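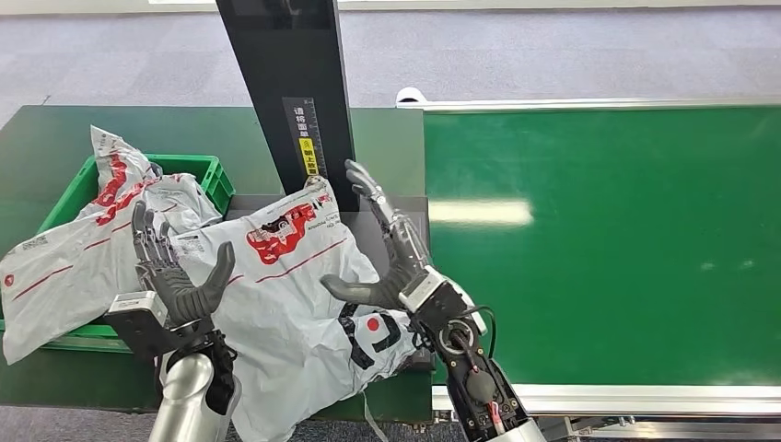
Plastic mailers, one on the tray and one half out of the green crate.

I have been suspicious of the plastic parcel bag for years, and a month of handling them at my own table hasn't changed my mind much.

It started in May, when I decided to find out where our packaging goes. We order more than I like to admit. Cat litter scoops, printer ink, the particular thread my sister won't sew without. Most of it used to come in boxes, and then at some point the boxes dried up and it all began arriving in white bags with loud red printing on them. I didn't mind at first. They squash down, they don't fill the recycling bin by Tuesday lunchtime, and the dog has no interest in them.

Wait, strike the bit about the bin. They don't fill the recycling bin because they aren't allowed in the recycling bin. Our council is quite firm on soft plastics and I have the sticker to prove it.

So what do you do with them? The cheerful answer, which I got from a flyer put out by a shop in town called Tumine, is that you reuse them. Slit the top neatly, fold it over, tape it down, send it on. The flyer says a good mailer has two lives in it. I would like to meet the person who opens a mailer neatly. I've tried scissors, a letter opener and a butter knife, and I always end up with a ragged edge and a rip heading off down the side seam toward the bottom corner.

Then there's the wrinkling. A cardboard box looks much the same whether it has come from Dedcombe or from overseas. A plastic bag looks as though it's been slept on. Try getting a label to sit flat on that! The printing makes it worse, because anything with big red lettering and stripes running across it has to be turned inside out or covered over, and by then you've used enough tape to wrap the thing from scratch.

Toàn Dương, who sells secondhand camera straps and posts far more than I do, tells me I'm making heavy weather of it. His method is to keep the used bags upright in a slotted crate, largest at the back, like records. I've seen his crate and it's very handsome. Mine lasted one evening. The bags are slippery, they flop over the rim, and once one goes the rest follow it onto the floor.

Flor Giraldo suggested cutting them up to line plant pots. I have done two pots. I don't have many more pots.

I also paid $3.00 — no, I'll be fair, a bit more with postage — for a little Babić bag sealer that promised to close any plastic mailer with heat. It closes thin ones. On the thicker sort it leaves a shiny line that peels open when you look at it. It lives in the drawer with the butter knife.

Where I've ended up is dull. I keep a few of the sturdier bags for returns, I ask sellers for paper when there's a box to type in, and I take the remainder to the drop-off whenever I'm passing. I have my doubts about what happens to them after that, too, and I've written to ask. No reply yet.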